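Mistville Swap Table – Sunday set-up

Thanks to Gifty Aryee for finding us the tables and to Simão Barreto for carrying most of it up the stairs. Doors at 2, we were at it well before that.

Cards first. Over 400 handed in this time, which is a lot of sorting, and Annick Le Goff did the bulk of it at home before she came. Still a few without names on. If one's yours come and say so.
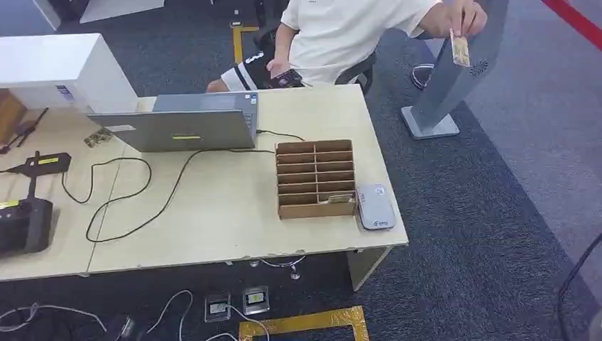

The sorting went by last name, same as in April, so if you dropped yours off late it's probaly in with the odds and ends. Ask Siriporn Suksawat, she has the list.

Cardboard organizer is staying with us for the Fastholm one. Light, cheap, does the job – please dont stack things on it.

Two tables side by side worked fine. Laptop at one end, cards next to it. Will do the same again I think, maybe with a cloth.

Pankaj Nigam wants help packing up next time. 19 signed up for Fastholm so far, room for more.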